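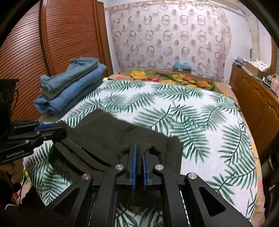 The charcoal fleecy garment, before folding. Palm sheet, flowered blanket, blues by the wall.

Wellington Prado had decided to love folding laundry, and once he decided to love a thing there was no stopping him.

"Look at this one!" he called toward the kitchen. "It's like a bear somebody ironed!"

"Don't iron it," Genivaldo called back. "It melts."

The fleece was the last of the winter things, or the last dark one anyway, and it had come home from Clellia with them in December on the night bus, when the heater quit and they both tried to get inside it at once. Wellington had the left sleeve. Genivaldo had the right sleeve and most of the body, and slept like a stone all the way to Paltine while Wellington's left arm had the best night of its life.

He spread it on the bed, over the palm fronds. What a sheet that was! Big green feathers of leaf running slantwise from one side to the other, so that anything you laid down looked as if it had washed up on an island. His aunt had sold it to him for 700 at her stall in Pacheco (family price, she said, and then he saw the same one at the next stall for less, and he still thought it was worth every bit). The flowered blanket was folded up toward the head of the bed, yellow and orange and red all over, and the two of them together made so much noise that Genivaldo claimed he could hear them in the dark.

The blues were done. They sat by the wall in their stack, light blue and gray-blue and denim, and Wellington was so pleased with them that he went around the bed to look at them from the other side.

"Are you still doing the shirts?" Genivaldo was in the doorway with a dish towel on his shoulder.

"The shirts are finished. I'm on the bear."

"Fold it in half and put it away. It's a jacket."

"You have to find the middle first. Come here, feel how thick it is!"

Genivaldo came and felt it. He pinched up a bit of the fuzz and let it go and pinched it again. Then he sat down on the palms, right where the sleeve was going to go.

"The man from Tamex called," he said. "They want me up there from the first of the month. It's 2000 to start, and they pay the bus."

"2000!" said Wellington. "Geni! That's double!"

"It's cold up there, though."

"So it's cold! You've got this!" He tugged the sleeve out from under him and shook it, and lint went everywhere, and he laughed. Then he stood holding it against his chest, and it took him a minute to start again.

"How cold?" he said.

"He said bring a coat."

Wellington laid the fleece down and smoothed it, first with the nap and then against it. He brought one side over to the other. It wouldn't lie flat, it never had, it puffed up in the middle like bread, and he pressed on it with both hands.

"There's room in here for two," he said. "We know that already."

"You'd hate it. There's no market, there's nothing. You'd have to leave your aunt."

"Is there a bed?"

"I guess there's a bed."

"Then we're bringing the sheet," said Wellington, and he reached for the next thing in the pile.

RECENT STORIES
The Ferry Cook
Two Keys for Paltine
What the Plumber Heard
A Goat at the Wedding
Night Bus, Left Sleeve
My Mother's Radio Voice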